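Robot Manipulation, Unit 7: Handling Soft Packages with Two Arms

These notes go with the Friday lecture. Read them before the practical and bring your own copy of the Unit 5 sheet on grasp poses, as the same symbols are used.

So far the objects in this course have been rigid. A block has a shape, the shape gives you a set of good grasps, and once the fingers are closed the block moves with the hand. A bag or a wrapped bundle breaks all three of these assumptions. The outline changes when you touch it, the fingers may hold film and very little else, and the far end can swing or sag while the arm is moving. Adding a second arm helps, but only if the two arms agree on where the object is at the moment of exchange.

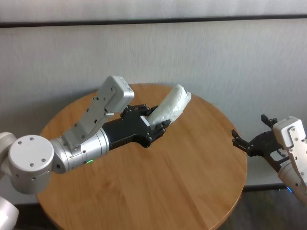
Notes by Busero
Course lecturer, Robot Manipulation

1. The task

One arm takes hold of a soft package and brings it over the table. The other arm approaches, takes hold of a second part of the package, and the first arm lets go. We call the first arm the giver and the second the taker. Either arm may play either part, and the method has to choose.

A trial counts as a success if the taker alone holds the package for the full waiting time after release. A trial counts as a failure if the package falls, if it tears, or if the giver has to close again. There is no half mark. Some earlier papers count a re-grasp as a success, so take care when you compare their tables with ours.

2. Why learn from demonstrations

You could write a controller for this by hand. The Lometti baseline, which you met in Unit 4, does so: it fits a cylinder to the depth points, places the giver at one end and the taker at the other, and closes both hands with a fixed force. It works well on stiff parcels. On thin film it tends to choose a point where there is nothing firm between the fingers, and the cylinder is out of date as soon as the giver lifts.

The Govex method drops the fitted shape. A person drives both arms through the task many times, and a policy is trained to copy the arm motions from the camera views and the joint readings. The policy is never told where the ends of the package are. If it finds them, it does so from the pictures.

3. What goes in and what comes out

Inputs at each step: one view from the body, one view from each wrist, the joint angles of both arms, and the opening of each hand. Outputs: a short run of target joint angles for both arms and two target openings. The policy carries out the first part of the run, throws the rest away and predicts again.

The length of the run matters more than students expect. Short runs react quickly but make the arms jitter near contact, and on a soft object each small push moves the film. Long runs are smooth but go on moving after the package has slipped. Section 5 has the numbers.

The wrist views do most of the work at close range. With the wrist view of the taker removed, the policy still brings the hand to the right area and then closes too early. With the body view removed, it often picks the wrong arm as giver. You should be able to say why from the geometry alone, before you look at any results.
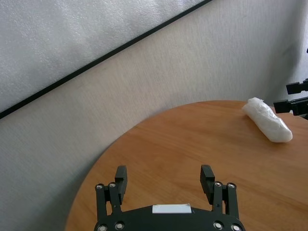

Figure 7.2. Wrist view with the fingers open and the wrapped object towards the far side of the table.

4. The data

The training set holds 4,000 demonstrations. After filtering, 3,617 are used. The filter removes any demonstration in which the operator paused for too long, in which one of the camera streams dropped out, or in which the package left the table. It doesn't remove slow or clumsy demonstrations. This was a choice, and you may disagree with it. The authors argue that clumsy runs contain recoveries, and that a policy trained on clean runs alone has never seen what to do after a poor first grasp.

Two points to watch if you collect your own data in the practical:

Start positions. Operators tend to put the package back in the same place each time, usually within easy reach of the right arm. The policy then learns the place. Use the printed list of positions and follow it in order, even when a position looks awkward.

Hand openings. Record the commanded opening and the measured opening as separate columns. On a rigid block the two differ by a fixed amount once the fingers touch. On film they may hardly differ at all, and the size of the gap between them is one of the few signs of contact you have.

5. Results

Each setting was tested on 120 trials. The packages used in testing were not used in training, although they were of the same general kinds.

The Govex policy beat the Lometti baseline on soft packages and did slightly worse on stiff ones. Most of its failures came at release: both hands had hold of the package, the giver opened, and the taker turned out to have only a fold of film. Failures during the approach were rare.

On run length, the middle setting was best. The shortest setting failed mainly by pushing the package away, and the longest failed mainly by closing on air. These are different faults with different cures, so don't report them as one figure in your write-up.

On the amount of data, training with 2,000 demonstrations gave most of the gain. Going up to the full filtered set helped with thin film and made no clear difference elsewhere. With this many trials a small difference between two settings should not be read as real. Work out the interval before you write a sentence about it.
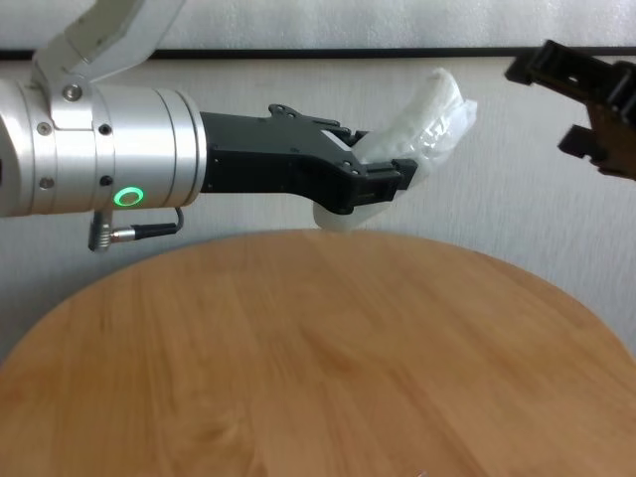 Ghiță, replying on the course page, thinks the release failures shouldn't be put down to the policy at all: "If neither hand can feel the film, the taker has no way of telling a fold from a firm hold. I'd add a small tug before the giver opens and see how many of those failures go away."

The tug test is a fair proposal and can be taken as the optional part of the practical. Groups who try it should keep the rest of the method unchanged, and should say how they chose the size of the tug. A pull that is too strong will itself cause failures, so count those under their own heading.

6. Questions to prepare

Why does the choice of giver depend more on the body view than on the wrist views?

The success rule in section 1 gives no credit for a re-grasp. Which of the two methods does this favour, if either?

Suppose the filter in section 4 also removed every demonstration with a recovery in it. What would you expect to change in the release failures, and how many trials would you need to show it?

Reading for next time: the Unit 8 sheet on force sensing, sections 1 to 3. The appendix can be left out.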